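Visite de l'atelier de conditionnement Luvdale, dimanche matin

L'atelier prépare des lots d'articles courants pour le réseau Dultlow, près de 400 par jour. La visite portait sur le poste d'ensachage, réparti sur trois tables. Le film plastique translucide, très fin, se froisse dès la mise en place.
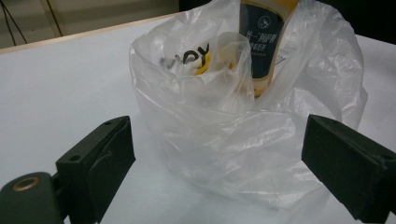 Les tubes se rangent debout, bouchon vers le haut, et les petits articles sous emballage transparent se glissent à côté. Deux formats de sac sont en stock. Le contrôle se fait à travers le film, ce qui ralentit la lecture des étiquettes. Départ des lots vers Paewai à 15 h.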